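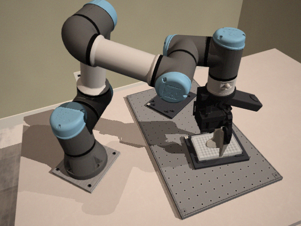 A simulation of the Makell plate-handling cell, with the gripper over the front holder.

The Offset That Stopped a Lab

By Dezső Szekeres
September 14, 2018

We use cookies to improve your experience. By continuing to browse, you accept our cookie policy.

The arm at Makell had moved plates through the night shift since February without much trouble. Then, on run 1712, it came down too low and pressed a full plate into its holder. The plate cracked. The arm's force limit should have tripped at once, but it had been raised during setup and never put back.

Chaiwat Mahawong, who manages automation at the lab, found the cell stopped the next morning. He lost 20 plates of samples that had sat out waiting their turn.

The cause was a holder height typed in for an older part. In simulation the old and new holders looked the same, and every test run passed. "We checked the path," Mahawong said. "We didn't check the number the path was built on."

Repairs cost $4000, most of it for the gripper. Makell now measures each holder on the bench before a program is released, and the first 100 moves run at low speed with someone at the stop button. The force limit is locked behind a password.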